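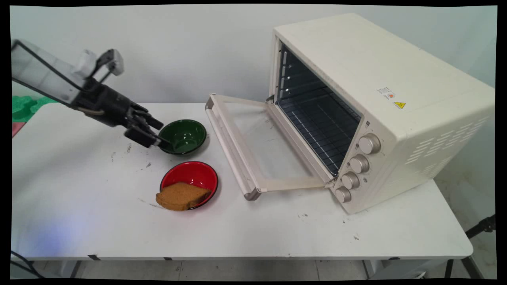 Station 2: gripper above the green bowl, red bowl with bread slice, oven door open.

**Software Readiness Checklist, Tabletop Cell**
Site: Dusalwood
Date: Feb 22, 2021
Inspector: Kohei Hoshino
Reviewer: Yaroslav Bondarchuk

**Perception**

- [x] Camera-to-wrist calibration loaded from current file.
- [x] Both bowls segmented as separate objects.
- [ ] Glass door panel present in depth map. *Comment: holes persist in the center of the panel. Planner is to use the stored door model until corrected.*
- [x] Bread slice assigned its own label. *Comment: overhang past the bowl rim is included in the mask.*

**Planning**

- [x] Open door entered as a collision object, handle included.
- [x] Rack approach path solved within the limit of 12 attempts.
- [ ] Retreat path from green bowl clears door handle. *Comment: clearance is below the required 70 mm. Raise the retreat waypoint and resubmit.*

**Control**

- [x] Wrist force threshold matches the Ikow configuration.
- [x] Stop command acknowledged by the controller.
- [x] Log replay complete, 438 cycles, no dropped messages.

**Disposition**

Conditional pass. Autonomous runs are limited to reduced speed until both open items are closed. The January waiver does not apply to this release.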